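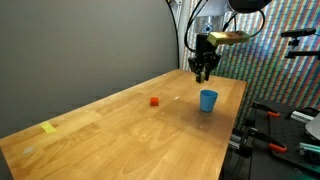

Butcher block, one year on

I was told I would love this table. The woman in the Nillcombe showroom told me, the leaflet told me, and a long run of cheerful reviews told me, most of them written by people who had owned theirs for a weekend. Well, I've had mine since last September and I have some questions.

First, the good part. The color is lovely. Honey with paler blond strips running through it, and you can see the grain in every one. A light blue plastic cup looks better on it than a light blue plastic cup has any right to. I'll give them that.

But "ages beautifully"? I don't buy it. What I see when I look across the top is faint scuffs, scattered all over, and a whitish smudge down near the corner. There is also a bit of yellow tape on the left side that I keep meaning to peel up. I have a theory that the finish will come off with it, and I'm not in a hurry to be proved right.

The leaflet says to oil it every 8 weeks. I did that faithfully until spring with the Darkano oil they sell you at the register, and then I skipped two rounds to see what would happen. Nothing happened, as far as I can tell. The wood looked the same to me on a Wednesday morning in good light as it had the month before. Maybe the oil is doing something deep down where I can't check. It costs enough that I'd like to be able to check.

Then there's the question of what it's for. Mine cost $1,450 with delivery, and they wanted another 80 for a Ruvby cover that goes over it when you aren't using it. A cover! For a table! If I wanted to look at a cover I could have bought a door and two trestles for under 200 and covered that.

So I use it bare. Cups go down without coasters, and a little red cube can sit in the middle of it all day if it wants to. My aunt had a Vlachopoulos kitchen table that got far worse treatment than this for decades — hot pans, homework, a sewing machine — and she never oiled it once that I saw.

Would I buy it again? Probably, at a lower price, and I'd leave the oil on the shelf. I still haven't touched the tape.

Contact | © Crumbs and Splinters | Back to top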